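Why Do Stripes and Swirls Trick Your Eyes?
By Siriporn Wiriya
October 21, 2022

We use cookies to remember your settings. OK / No thanks

Have you ever stared at a stripy sweater until it seemed to wiggle? I have, and I nearly fell off the bus seat! Your eyes are fine. It's your brain doing some very fast guessing.

Your brain loves edges. When it meets lots of them packed together, it has to work extra hard, and sometimes it gets muddled and tells you something is moving.
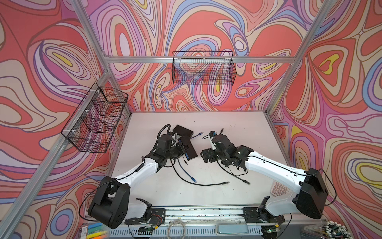

Coral, pink and purple swirls on three walls.

Curvy patterns are my favorite (my bedroom curtains are full of them). Your eyes make tiny jumps all the time, even when you think you're keeping still, and each jump shifts the pattern a little.

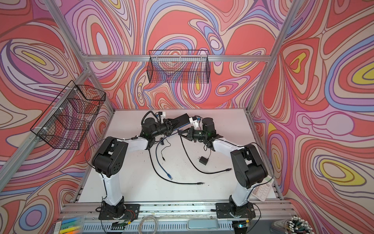
Follow one loop with your eyes. Can you stay on it?

Straight lines can do it too. Look for rows of thin grooves or ribs on things at home, like a comb or a radiator.
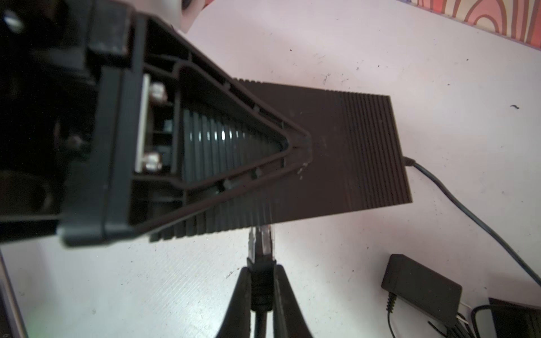

Try it yourself

Draw 20 thin black lines on white paper, close together. Hold it at arm's length and tilt it slowly. Then lay a sieve over the top and slide it along. See the new wavy shapes? Those are called moiré (say "mwah-RAY") patterns.

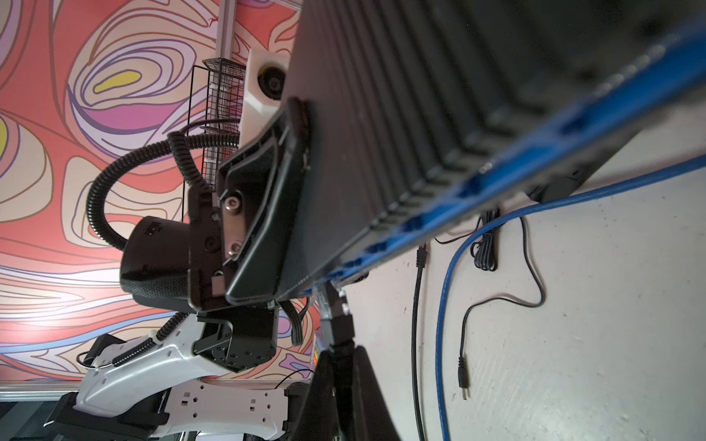

Comments

Charoen Boonchu: My daughter did the sieve one all through dinner.

Orkwood Reader: Mine worked best with a window screen!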